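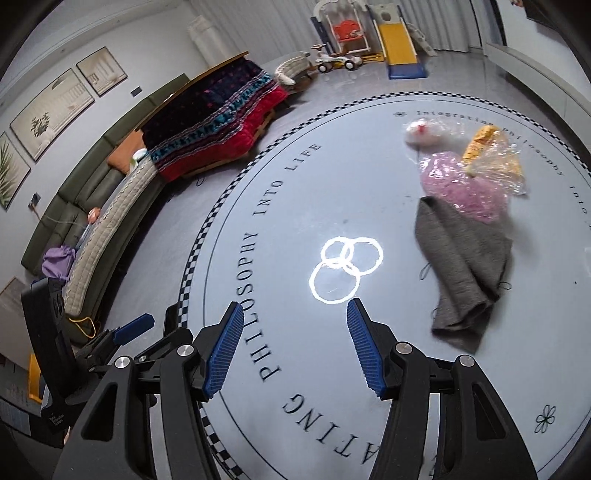 Last changed: 15/01/2020

Wokden Lounge Tidy-Up
README for the notes and item list

Welcome! These files cover the tidying of one living room, the one with the long curved sofa, and everything that tends to migrate onto its floor. I love this room. It has a big round mat with a checkered black-and-white border and lettering running around it (PHILOSOPHY INTO LIFE goes right up the middle), and a mat like that deserves to be seen, so most of the notes deal with getting things off it.

What you get

items.csv has 239 rows, one per object, with a short name, a material if we know it, and a home. items_old.csv is the November version with 188 rows. Keep it if you have notes that point to the old row numbers; otherwise skip it!
rooms.txt explains the room names. "Platstead" is the lounge, "Skidine" is the hall closet. Both names stuck years ago and I'm not changing them now.
tidy_notes.txt is the fun one, 50 short entries on what goes where and in what order.

Where things go

Snacks: anything still wrapped goes to the kitchen basket, like the yellow package on the mat.
Small clear bags: leave them closed and put them together on the tray. The one with the red tie counts, and so does the bag with the pink mesh-patterned item in it.
Knits: the gray knitted cloth has loose thread ends, so please lift it from the middle and fold it in thirds. Don't tug the threads!
Sofa: cushions stay. The orange one can sit at either end (I like it against the dark olive green). The light gray quilted pad gets smoothed along the front edge, and the light purple fabric bag goes on a hook in Skidine.
Small round things: bowl on the shelf, whatever they are.
Cords: coil and clip. The yellow one too.

Names in the list

Lowercase, color first, then the thing: orange cushion, gray knit cloth, purple bag. If you can't tell what something is, write "small object" plus the color and move on. Seven rows still say only "small object" and I'd be thrilled if somebody sorted them out.

Known problems

Row order changed between the two lists. The Tanasarn shelf shows up under two spellings in tidy_notes.txt. Pads and covers are sometimes filed under bedding and sometimes under sofa.

Corrections and new rows are very welcome, just add your initials in the last column.

Olga Barrios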